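Siobhán Daly
November 26, 2019
17 shares | 2 comments

Writing for Strangers: notes for the session on product listings

These notes cover what we did in class and a few things we ran out of time for. Bring them next week, along with the Skorwood listing you were asked to rewrite. If you rewrote it in verse, as someone did last year, bring a second version.

A product listing has one reader, and that reader is in a hurry. She has typed "silver chain" into a search box and got 1,121 results. Your listing is in there somewhere, probably beneath a dog lead. She will give the title a glance and the first line a bit less. Everything you have written about your grandmother's love of craft will be read by your grandmother.

Start with the noun. The draft from Baudry that we marked up in class took 12 words to reach the word "necklace", and on the way it passed "timeless", "effortless" and "curated". Cross those out and see what the customer has lost. Then put in the things she would ask if she were standing at a counter: how long it is, what it is made of, how it fastens, whether it turns your neck green.

Material is where most of you lost marks. "Silver" is a metal. "Silver-coloured" is a colour, "silver-tone" is a colour with ambitions, and "silver-plated" is a promise about the outermost layer. If the supplier's sheet doesn't say which one you have, ask the supplier. Do not pick the nicest.
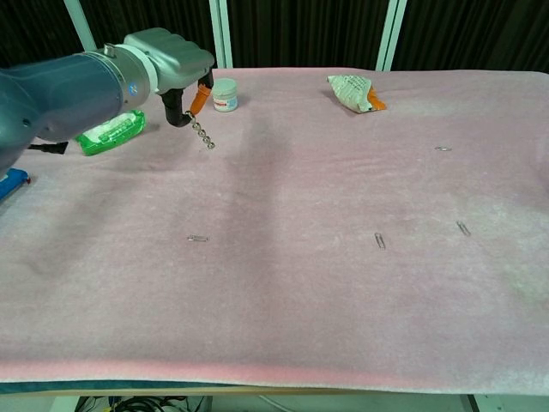 Fig. 2. Short chain, small links. "Silver" is a claim; "shiny" is safe.

Length comes next. "Short" means one thing to a person buying a bracelet and another to a person hanging a plant. Give a measurement, say whether it includes the clasp, and use the same unit all the way down the page. The Allaseo catalogue changes from inches to centimetres halfway through a paragraph, and I would like to meet whoever did it.

A word on adjectives. You may have two. Most of you will spend one on "beautiful", which I can't stop you doing, but it leaves you one for the whole rest of the object.

Returns wording belongs in the listing if it differs from the shop's usual terms. Amier put theirs in a footnote to a footnote. We will look at it in December, when we do small print, and I suggest you eat beforehand.

For next week: rewrite the Skorwood listing in roughly half its present length. Keep the facts, lose the mist. Mark anything you couldn't verify with a question mark in the margin and leave it out of the copy. Hand in both versions, stapled. Paper clips come off in my bag and I end up marking the wrong person's candle.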